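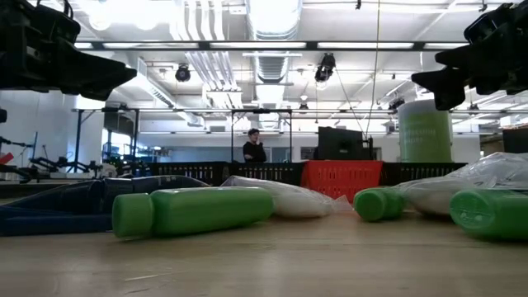 1 min read

January, notebook, Monday p.m.

Giminero search endpoint move, Bostance to Emthorpe hosting. DNS TTL dropped to 60 before lunch. Regional redirect left as 302 until Hauwa Balogun signs off on the country list.

Replayed 2,530 logged queries against the new host. 18 came back with the wrong language header, 12 of those from the Quezada subdomain. Remaining six are malformed in the log itself, ignore.

Cause for the 12: proxy strips Accept-Language when the cookie is missing. Patched the rule, reran the Quezada set only, clean. Full replay still to do.

Median latency up slightly from the west coast probe. Not chasing it yet.

Open: Ulises Rivadeneira has the old cert key, need it before cutover. Ask whether Bostance bills the partial month.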